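Can machines do the chores yet?
Speaker notes, Platamby open evening, 1 September 2022

Before starting
Check the clicker. Water on the lectern. Thirty seconds for people to sit down.

Opening
Ask for hands: who has a dishwasher? Who loads it themselves? Every hand stays up. The machine washes, a person still does the fetching and stacking. Most of tonight is about that second part.

What already works
Fixed jobs in fixed places. The packing line at Harora puts lids on 2100 tubs an hour and has done for years. Each tub arrives at the same spot, the same way up. Move the belt by a hand's width and the line stops.
Say this slowly, people tend to miss it.

What doesn't yet
Clearing a table. Putting shopping away. Restocking a shelf at Le Roux, where the shop staff handle 1000 different items and half of them change by season.
Trouble comes from small things: clear plastic, soft packets, one item standing in front of another. A thin cup needs a light grip. A bottle with drink in it needs a firmer one, and the weight shifts when it tilts.

Cups and bottles
Pause on both slides. Let people look before talking.

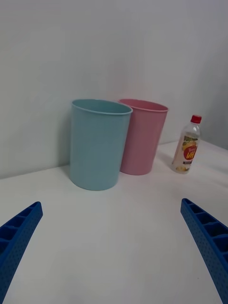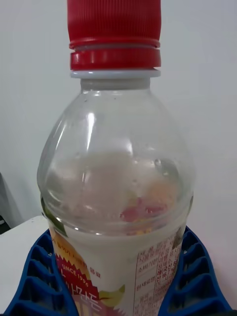 Points to make: the pink cup is partly behind the blue one, so reaching for it means dealing with the blue one as well. The bottle is see-through at the top and printed lower down. Fingers with open ribs can be shaped to fit a shape. Ask which of the three the room would pick up first.

Cost and time
Bilia trial in August: 4 tasks, 8 days. Wiping down was fine. Sorting was slow. Don't promise dates.

Questions
Likely ones: jobs, safety with children, price. Keep answers short. Leaflets by the door.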